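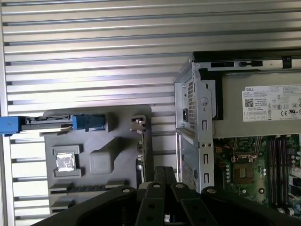 An opened desktop tower beside the gray parts panel at the Flalham workshop.

FOR IMMEDIATE RELEASE

Maddocks opens computer repair workshop in Flalham

OSUDPORT, Thursday, May 13, 2021 – Maddocks, the Osudport computer refurbishing firm, has opened a second workshop in Flalham, where it will take in used desktop computers from schools and offices across the district.

The workshop has 40 benches and will employ 50 people by October. Maddocks expects to handle 3000 desktop computers there in its first year. The first 200 have been promised to schools in Fandovbridge.

Work at Flalham is organized around a molded panel that holds the parts of one computer. Memory, processor and hard drive each have their own place on it, and the panel stays with its tower from check-in until the machine is put back together. The Osudport workshop used trays and labeled bags for the same job and will change over to panels this summer. 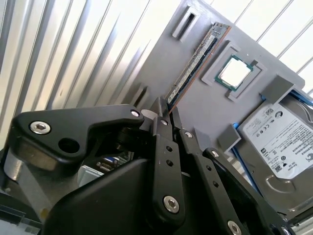
Memory module, processor and hard disk drive on a gray 3D-printed panel.

Every hard drive is erased before a computer leaves the building. Drives that cannot be erased are destroyed, and the donor receives a written record. Memory is tested separately, and power supplies are checked under load.

Schools, offices and households may donate desktop computers of any brand, with or without a drive. Monitors and printers are not accepted at Flalham and should be taken to the Osudport site. Donations of more than 50 computers can be collected free of charge.

The Flalham workshop is open to donors on weekdays. Collection requests can be made at the front desk of either site.

About Maddocks
Maddocks repairs and resells used office computers. It is based in Osudport.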